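Lightfoot 台式热狗滚烤机：在家开一间没有客人的小吃店

文／Siu-fong Yu　十二月

去年冬天在 Flasdale 码头边吃过一次热狗，摊主把香肠在滚轴上烤到皮面起泡，夹进微甜的面包里，收钱的时候连头都没抬。回家以后我念念不忘，念到最后，花了745块买下这台 Lightfoot 滚烤机。按那个摊子的价钱，这笔钱够我吃一整个冬天，还能请摊主抬头看我一眼。

先交代立场：机器是自己掏钱买的，用了六个星期，厨房台面因此少了一大块，家里人的好脸色也少了一点。 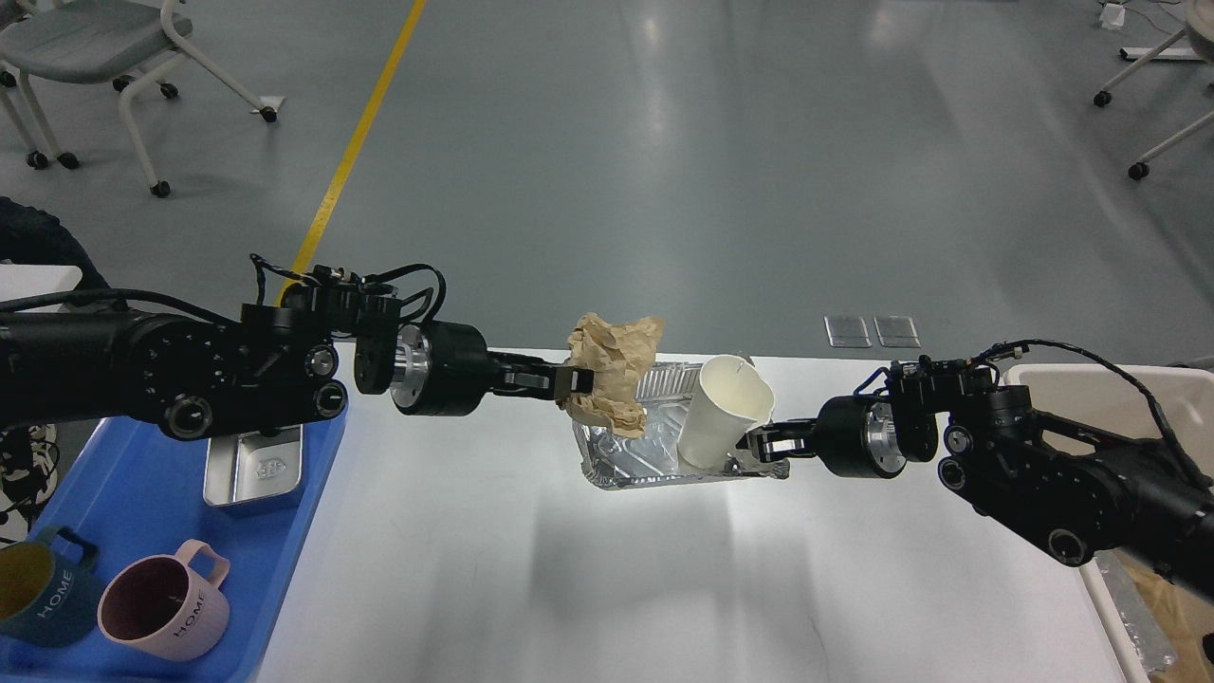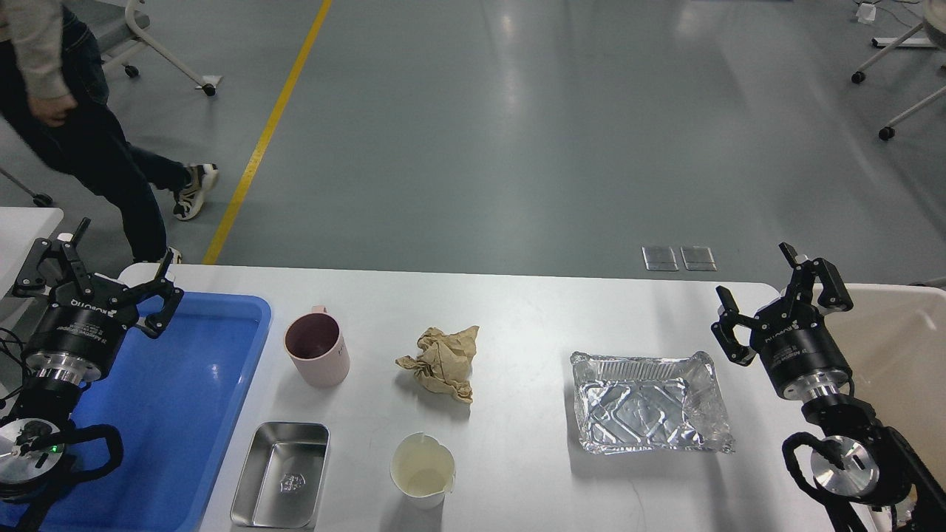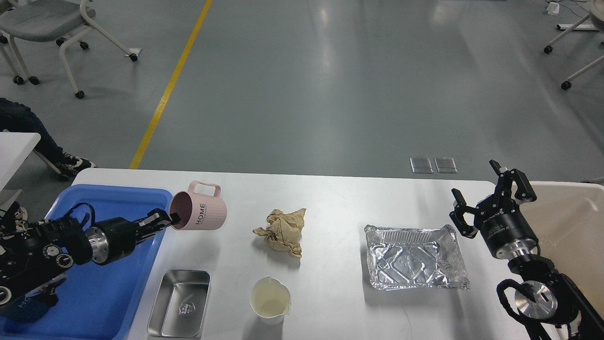
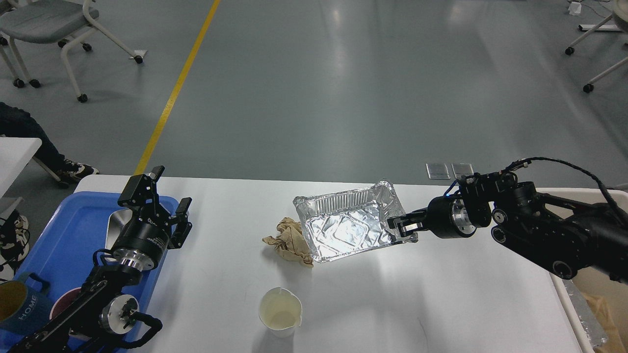
机器到手第一件事是洗。说明书只有一页，半页在劝你不要把它泡进水里，另外半页在感谢你的信任。滚轴可以抽出来擦，接油盘也能拆，问题是接油盘的卡口做得太紧，第一次拆的时候我一使劲，把它连同胳膊肘一起送到了冰箱门上。后来学会先往左推一下再抬，顺手多了，这个动作说明书里一个字没提。

再说烤。五根滚轴，理论上一次放四根香肠，放细一点的脆皮肠正好，换成肉铺里那种粗的就只能放三根，还会互相挤。旋钮有高低两档，低档适合保温，也适合考验耐心。我一般高档开十二分钟，等肠衣颜色变深、开始滋滋冒油，再拧回低档等面包。靠里侧的那根总是熟得快些，中途最好换个位置，拿夹子，别逞能用手。

成品我得说好话。滚烤的香肠受热比平底锅匀，皮有弹性，咬下去会响一声，里面的汁还在。我拿 Plistwood 的烟熏牛肉肠和普通猪肉肠各试了几轮，牛肉肠明显占便宜，油脂多，转着转着自己给自己刷油。猪肉肠容易干，十分钟就该拿走。素香肠也试过一次，它在滚轴上转得很努力，转完还是那个味道。

顶上有个烤面包用的架子，是这台机器最让人泄气的部分。热气上不来，面包放在上面五分钟，得到的是一个微温的面包，以及一种被敷衍的感觉。我现在的做法是把面包切开，抹一层薄黄油，另起平底锅煎切面。于是一台号称“一机搞定”的机器，配了一口锅，一把夹子，还有一个站在中间来回转身的我。

噪音方面，刚开机时很安静，热起来以后右侧会有规律地咔哒一声。我给 Lightfoot 客服写了信，回信说属于正常现象，建议我“享受烹饪的节奏”。朋友 Liam Goodall 家里用的是 Clirnmont 的同类产品，他那台不咔哒，但第三个星期开始有一根滚轴不转了，香肠停在上面，一面焦黑一面惨白。他花了266块买的，比我便宜得多，所以他抱怨的时候声音也小一些。

配料我没什么讲究，黄芥末、切碎的生洋葱、酸黄瓜，有空的话炒一点酸白菜。番茄酱的问题我不参加讨论，吃的人自己负责。唯一的心得是洋葱切完冲一下冷水，沥干再用，不然整间屋子到第二天早上还记得你吃过什么。

值不值？要看家里几口人。一个人住，平底锅足够，省下的钱去码头吃。常有朋友来看球的，这台机器摆在那里确实热闹，大家会围过来看香肠转，看得比球还认真。收纳是另一回事，它比看上去深，我的橱柜关不上门，现在它住在微波炉顶上，露出半截。

总评：香肠部分给高分，面包架给零分，咔哒声看心情。要是哪天 Lightfoot 出一款不带面包架、价钱降到364块的版本，我会推荐给更多人，包括那位不抬头的摊主。

相关文章
码头热狗摊怎么挑：先看队伍再看面包
酸白菜的三种偷懒做法
铸铁锅煎香肠，要不要先煮
冬天的户外小吃，哪些值得冻手

联系我们｜版权所有，转载请先来信｜返回顶部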